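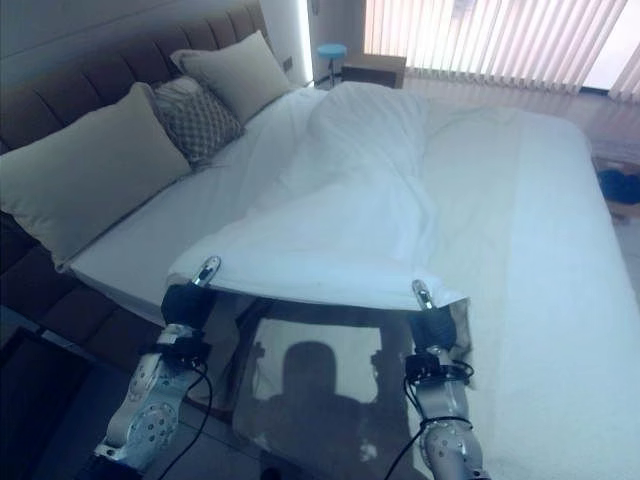

Dromemham County Moves Shingles Vaccine Clinics to Appointment Only

2020-07-09

Search this site Enter keyword

The Dromemham County health department will end walk-in service at its adult vaccine clinics and require appointments for all shingles shots, according to a notice issued to local providers. The change applies to both doses of the two-dose series and covers the main clinic on Fehr Street and the two satellite sites.

The department gave 1548 shingles doses in the 12 months ending in May. Just over half were second doses. A review of clinic records found that 26 percent of patients who received a first dose had not returned within six months, the outer limit of the recommended interval. The standard schedule calls for the second dose two to six months after the first. Patients who pass the six-month mark do not need to restart the series and should receive the second dose as soon as they can.

Under the new system, the second visit is booked before the patient leaves the first. Reminders go out by text or phone 14 days and two days ahead. Scheduling will run on software from Zallesis, a records vendor already used by the county for childhood vaccines. Existing adult records will be moved over in two batches — patients awaiting a second dose first, all others after that.

We use cookies to improve your experience on this site. By continuing to browse you accept our use of cookies. Accept Manage settings

Appointments will be spaced to limit the number of people in the waiting area, and each patient will be observed for 15 minutes after the injection. Face coverings are required. Patients with a fever or a new cough are asked to reschedule by phone.

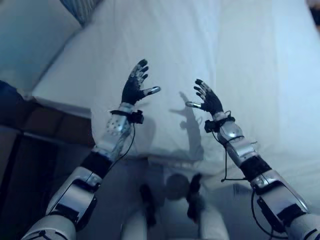

The vaccine is recommended for adults 50 and older with a healthy immune system, including those who have had shingles before. The most common side effects are a sore arm, tiredness, muscle pain and headache, usually lasting two to three days. The department advises against booking the shot during an active case of shingles.

Home visits for residents who cannot travel will continue under a separate contract with Clirkow, a nursing agency. The contract covers around 100 visits through the end of the year. A referral from a doctor or nurse practitioner is required, and the agency will confirm the visit time by phone the day before.

Supply is stable, the notice said. The main clinic had 59 doses in cold storage at the last inventory, with a further shipment on order. First-dose appointments will be released weekly, and a share of each shipment will be held back for second doses already on the calendar.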